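Bench news, cell 2: the snagged cable

May 16, 2023

Quick one from the bench because people keep asking why the two-arm cell was off for most of the morning. Short answer, a cable got caught on the left arm and the arm didn't know it. Long answer follows. Please read it if you run anything on that cell, even if you only run it now and then.

The job was the tidy-up task for the Purkico demo. Fruit in the basket, snack bag next to it, loose leads gathered up and put in the red tray. We'd got through 70 runs on the new grip settings with nothing worse than a dropped lead. Then on the next one the left arm closed on a thin white cable, lifted, and started back towards its rest position with the cable still caught up in the hand. Weidong Lei was on the stop button and hit it. Nothing broken, nobody near the arms, no damage to the floor rail.

He wrote it up on a card before touching anything, which is what the card is for. Thank you Weidong.

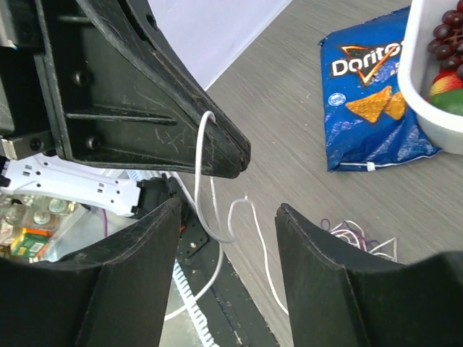 White cable hooked over the rounded tip of the bracket and down through the gap between the fingers.

So what went wrong. Three things, none of them clever.

First one, the grip check. The Skoryk controller decides whether it's holding something by looking at how far the fingers have closed. Fine for an apple. Useless for a cable this thin, the fingers shut nearly all the way and the software reads that as an empty hand. So it thought it had missed, skipped the release step and moved off. Nazar Zhuravel went through the log and the "empty" flag is there plain as day.

Second, speed. Empty moves were set to 100 per cent, loaded moves a good deal slower. Arm thinks it's empty, arm goes at full speed, with a cable in tow. You can see the problem. That setting dates from November when we were only moving boxes and it should of been looked at when the task changed. My fault as much as anyone's.

Third, the load limit on the wrist. It's there to stop the arm if something pulls back on it, but a loose lead doesn't pull hard enough to trip it. If the other end had been plugged into something the limit would probably have tripped, or we'd have had a board on the floor. Not keen to find out which.

Nazar spent the afternoon on slow repeats, left arm only, one lead at a time, finger on the stop. 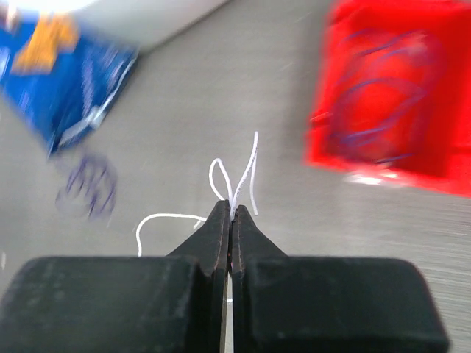 The tips do hold a thin lead perfectly well, it's the software that can't tell. He's now trying a motor current reading alongside the finger position, so that two closed fingers with something between them look different from two closed fingers with nothing. First numbers are encouraging but he wants more before he'll put his name to it. Datora have been asked if they can lend us a pair of pressure pads for the tips. No reply yet.

Changes from now, all shifts:

Empty moves on both arms capped at the loaded speed. Don't put it back up, even for a quick test.

Release step runs every time, whether the hand thinks it's empty or not. Adds a moment to each run. Live with it.

If a cable is caught, press stop, then power off the arm at the wall before you reach in. Support the arm with your other hand when the power goes, it will sag. Don't jog it free from the screen, that only pulls the loop tighter.

After any snag check the arm's own cables as well as the one you've picked out. Look for nicks at the wrist and make sure the connector is fully home. Then a full slow run with no cables out before you go back to work.

Loose leads go out one at a time until the new check is in. I know the customer wants a tangle. They can have a tangle later.

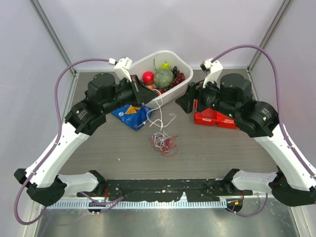 Cell 2 set for the tidy-up task: both arms over the basket, wires in the middle, red tray to the right.

The fault is logged as number 396 if you want to add to it. If you've had something similar and freed it by hand without saying anything, please say so now, no one is in trouble. We'd just like to know how offten it happens. Same goes for the Lelon cell next door, which uses the same grip check and hasn't been changed over yet. Until it has, no cables on that one at all.

Questions to Nazar or me. Spare fault cards are in the drawer under the screen.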